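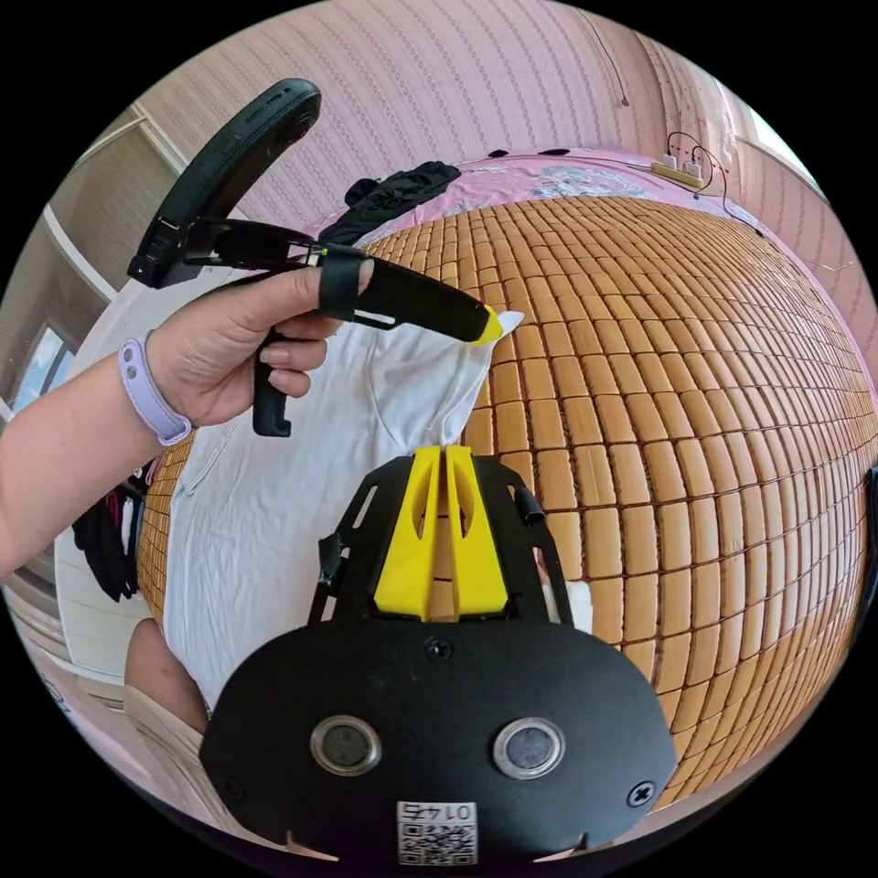

Minutes – demonstration morning, Nulari project, Thursday

Present: four members of the Nulari home group, two guests from Pluvine, one guest from Nigam. Apologies were received from Covis.
The meeting was opened at 9:30.

1. Minutes of the February meeting
They were read and accepted with one correction. The rent for the storage room is 762 per quarter, and it was written wrongly as 726.

2. Demonstration of laundry work with hand-held grippers
The guests watched the work in the bedroom. The operator works with two grippers, one in each hand, and handles a white T-shirt on the bed. The guest from Nigam asked if the summer mat makes the task more difficult. The group answered that the mat stays, as many homes have one in the warm months.
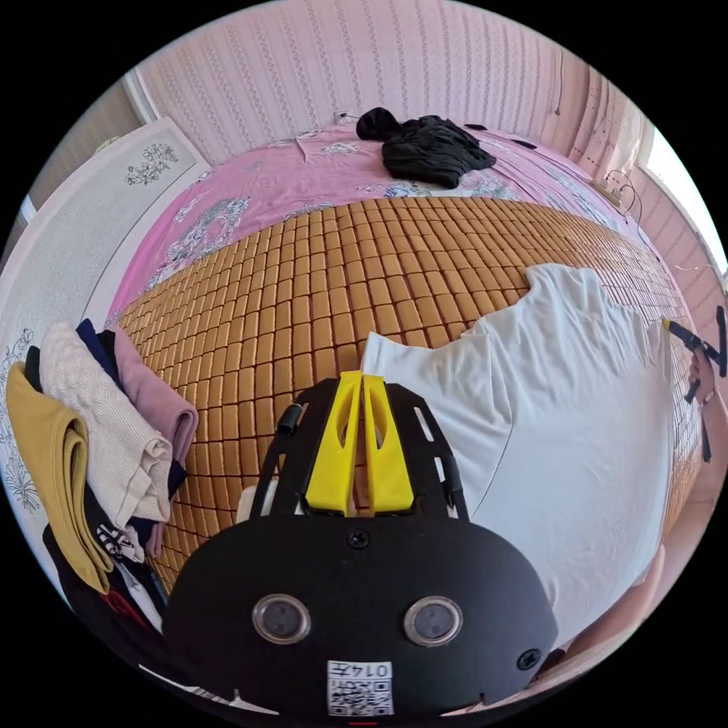

3. Questions from the guests
Pluvine asked how long one session lasts. The answer was 90 minutes, with a break when the operator asks for it. Pluvine asked also who decides the order of the clothes. At present the operator decides it. Nigam would like to have a written order, but the group did not agree on this point and it is moved to the next meeting.
It was also asked how the cloth is held at thin places. The neckline was discussed longer than other parts.
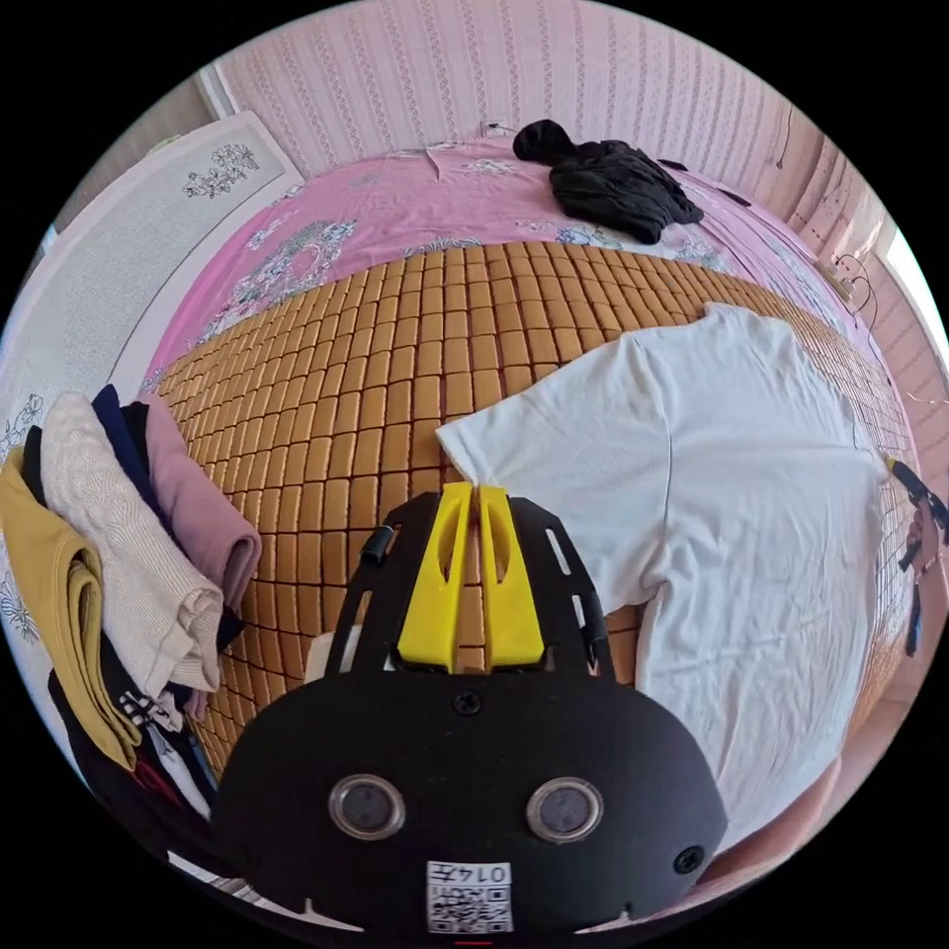 Item 3: yellow fingers closed on the neckline of the T-shirt

4. Plan for the open day
The group wants to record 1000 folding runs before the open day. Covis sent a message that it can lend 3 more sets of grippers, but the transport must be paid by us. This was accepted.
Visitors will come in small groups, and each group will first see the work and after that ask questions. Pluvine proposed that visitors try the grippers themselves – this was accepted for adults only. 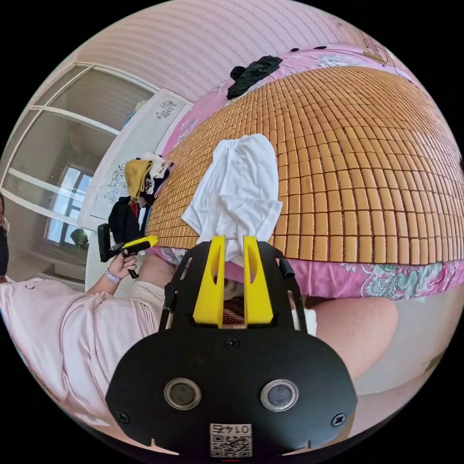
Item 4: second gripper in the left hand, beside the bed

5. Other matters
The sign at the street door is still the old one. Nulari will order a new one.
Nigam will send its questions in writing, and the answers will be added to these minutes.

The meeting was closed at 11:45. The date of the next meeting will be sent by e-mail.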